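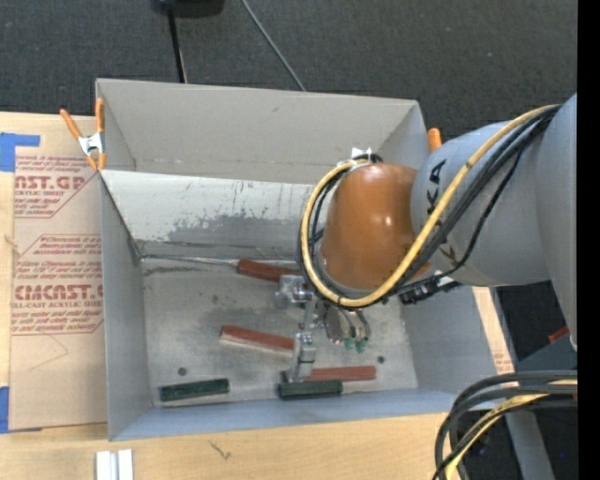

Robot picking at the Sokuvitz returns bench: where we are

Several people have asked what the arm on the returns bench means for their jobs, and whether it is coming to other areas. This item covers what it does at the moment, what has changed on shift, and what is still open.

The bench at Hendedberg handles tools sent back by hire customers. Until last August every bin was emptied by hand. One person stood at the table, took out each tool, turned it the right way round and laid it in a tray for inspection. It is dull work and hard on the wrists, and it came up in the accident book more than any other job in the building. The trial, which goes by the name Terance, puts a robot arm on that one task. Everything after it is still done by people.

The arm works from above. It reaches over the metal bin and goes in with its gripper, which has a long jointed finger, so it can get down to the floor of the bin where the handles tend to end up lying side by side. Handled tools and plain bars go through the same bin. Reddish-brown and dark green ones can be mixed; there is no need to sort them by colour first.

What it finds hard is anything pressed up against a wall of the bin, or two bars lying close together. In those cases it may try more than once and then stop and call for help. Whoever is on the bench moves the tool a little and presses resume. Please do this with the arm at rest and the light showing amber, and not before.

What has changed for the team

The bench used to need 2 people on each shift. It now needs one, who loads the bins, answers the calls and checks the trays. The other place has moved to inspection, where there was a backlog of 176 trays when the trial began. No posts have been lost and none are planned to go under the trial. Pay grades are the same, and the agreement on this runs for as long as the trial does.

Thảo Khúc worked on the bench for six years and now runs it on the early shift. "My hands are better," she said. "I don't miss the lifting. I do miss having someone across the table, because on a quiet morning you can go a long time without talking to anyone." We have moved the inspection tables closer to the bench as a first step, and breaks are now taken together.

Đức Mạc, who looks after the equipment, would like people to write down every stop, even the short ones. The log sheet is on the clipboard by the door. He uses it to decide what to adjust, and a stop that is not on the sheet does not get looked at. The arm has now handled 4,000 tools, and most of the changes made to the gripper came from notes on that sheet.

Training

The half-day course is open to anyone on the returns or inspection teams. It covers loading, safe stopping, clearing a stuck tool and the daily check of cables and hoses. You do not need any background in computers. Speak to your shift lead to be put down for it.

Still to be settled

Whether the Cao line gets an arm of its own has not been decided. The bins there hold up to 70 small parts each, and the present gripper is not suited to them. Staff on that line will be asked for their views before any order is placed - comments can go to Đức or to your shift lead in the meantime.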